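I finished Gonia in August, all 66 episodes of it, and I've been trying to work out why I liked the first season less than everyone else seems to.

It's a fantasy show set in a river city called Truvesico, where the dead can be hired for day labor. The idea is great. The first season spends most of its time explaining the rules, and the rules change by the finale anyway. I nearly quit after the second episode.

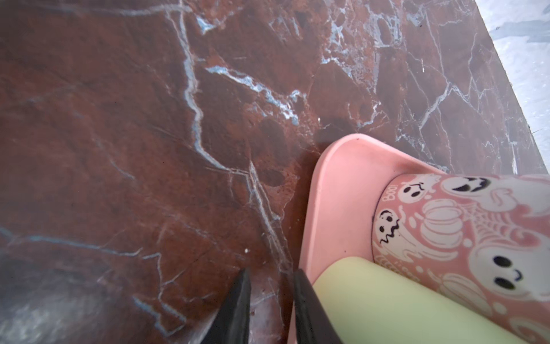
Season two is where it picks up. The ferry guild plot gets dropped, Falis moves from the background to the lead, and the writers let her be wrong about things. Her bargain with Cha in the tunnels is the best hour of the series. It's mostly two people talking in the dark, and it runs long.

I've read the comics too, or most of them. They started in 2000 and the show throws out a lot. Cha is a minor villain on the page and gone after 2 issues. On screen he gets a full arc and a decent death, so I'd call that an improvement. The river gods are missing completely, and I did miss those.
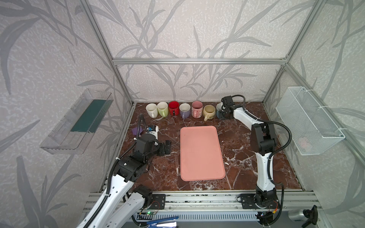

*Posted by the blog owner in TV, Fantasy*

The last season is uneven. Three episodes in the middle could be one, and the trial goes nowhere. The final scene on the bridge still worked for me, mainly for how little Falis says in it.

If you're starting now, skip the recap special. It runs 95 minutes and gives away the bridge. I'm going back to the comics next, starting with the issues I never found as a kid.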